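Una cocina que no existe también es un taller

En nuestro taller compartido tenemos un brazo a medio construir y una cocina simulada que lleva el nombre de Drutine. Muchos compañeros piensan que lo segundo es un juego para los días de lluvia. Yo quiero defender lo contrario, con respeto y con mi español todavía imperfecto. 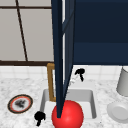
Drutine: el brazo azul y la bola roja en el fregadero.

Yo aprendí a soldar antes que a programar, y entiendo la desconfianza. Un tornillo flojo se siente en la mano. En la pantalla, en cambio, todo parece apretado. Pero en el primer mes gastamos 90 euros en piezas impresas que se rompieron, y la simulación nos permite repetir un movimiento 100 veces sin comprar nada. Para un grupo pequeño esto es mucho – casi es la diferencia entre seguir y abandonar.
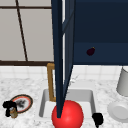

El fregadero, con el grifo dorado detrás y el plato a la izquierda.

Mi crítica es otra. Confiamos demasiado en los números bonitos. La mesa de Gendach, donde montamos el brazo verdadero, tiene una pata corta y una luz muy mala por la tarde. Nada de esto lo hemos puesto en el modelo.
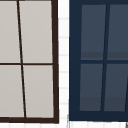 Por eso propongo una regla modesta: por cada tarde de simulación, una tarde con el destornillador. También pido que escribamos los fallos en el mismo cuaderno, los de la pantalla y los de la mesa, con la misma letra y la misma paciencia. Hoy los primeros se borran y los segundos se discuten durante semanas. 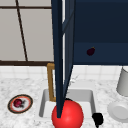 Trương respondió en la lista del taller que la regla le parece justa, pero que una tarde no alcanza ni para calibrar los 2 motores del hombro, y que prefiere contar por tareas terminadas. Lo acepto, si el cuaderno se queda.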